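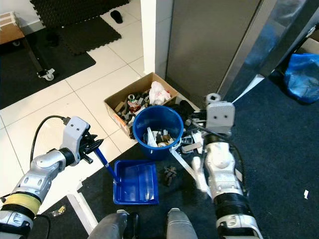 地毯区清扫用具:蓝色簸箕、蓝色圆桶与纸箱

关于我们

Mastham 是一家从事室内地面保洁与废弃物分类的服务公司,服务对象为中小型办公场所、培训教室和共用工作间。公司现有员工 68 人,设现场作业、物料管理和培训三个部门,由 Tia Hulme 负责日常运营,Jordan Bloxham 负责作业规程的编制与修订。

业务范围

公司承接的地面类型以短绒地毯和瓷砖为主,多数场地两种地面相邻。地毯与瓷砖的交界处容易积存碎屑,是日常清扫的重点部位。我们的服务包括:
地毯表面碎屑清除
瓷砖地面干扫与湿拖
桶装、箱装废弃物的集中与清运
清扫用具的配置、编号和更换

木地板打蜡、外墙清洗及危险废物处置不在承接范围内。

作业方法

清扫按先干后湿的顺序进行。干扫阶段使用手持短柄工具和簸箕,簸箕平放于地毯,开口边缘贴紧绒面,收集方向与绒毛倒向一致。短柄工具适用于桌下和墙角,大面积区域改用长柄工具。

簸箕内的碎屑倒入圆桶。圆桶放在簸箕后方,桶口朝上,与作业人员保持一臂以内的距离。瓶盖、碎片、废塑料袋等混合废弃物先统一入桶,现场不作细分,运至分拣台后再处理。塑料袋体积大、重量轻,入桶前应压紧,避免占用容积。

纸箱作为第二级容器,放置于瓷砖一侧,不压地毯边缘。纸箱只装干燥废弃物,含液体的物品须先沥干。箱体受潮、底部变形或封底胶带脱开时停止使用,箱内物品转入备用箱。装箱高度不超过箱口,封箱前由当班组长检查。

用具标准

现场用具按区域分色。地毯区使用蓝色,包括簸箕、手持工具和圆桶;卫生间使用红色;茶水间使用绿色。不同颜色的用具不得混放,也不得跨区借用。

每套地毯区用具配 12 个备用垃圾袋,随用具车存放。簸箕前缘出现缺口或翘曲即予更换,手柄松动的工具退回物料管理部。圆桶每班清空,内壁用中性清洁剂擦洗,倒置晾干后入库。提手脱落的圆桶不再用于搬运,可留作分拣台固定容器。

分拣与清运

分拣台设在 Clenby 仓库一层,废弃物分为塑料、纸类、金属和其他,共 4 类。细小碎屑和无法辨认材质的残片归入“其他”。旧包装纸箱经检查后可重复使用,箱面原有印字不必遮盖,但须在侧面加贴区域标签。清运车辆每个工作日发车两次,末班为 17:30,错过末班的箱体存放在仓库东侧货架,次日首班运出。

培训

新员工在 Plitau 培训室完成岗前课程。培训室地面一半铺深色地毯,一半铺浅色瓷砖,用于练习交界部位的清扫。课程总分 100 分,76 分为合格线,不合格者可补考一次。考核项目包括用具摆放、碎屑收集、容器装填和交接记录填写。分色规则为单独考核项,出现混用即判该项为零分。

规程修订

作业规程每年 8 月修订一次,现行版本编号为 Zarei-3。客户可向物料管理部索取与所在场地有关的章节。对用具摆放位置或清运时段有特殊要求的,应在签约前以书面形式提出,并附场地平面图。

联系方式

业务咨询由运营办公室受理,接待时间为工作日 9:00 至 17:00。现场勘查需提前两个工作日预约,勘查时请保持地毯与瓷砖交界处无遮挡。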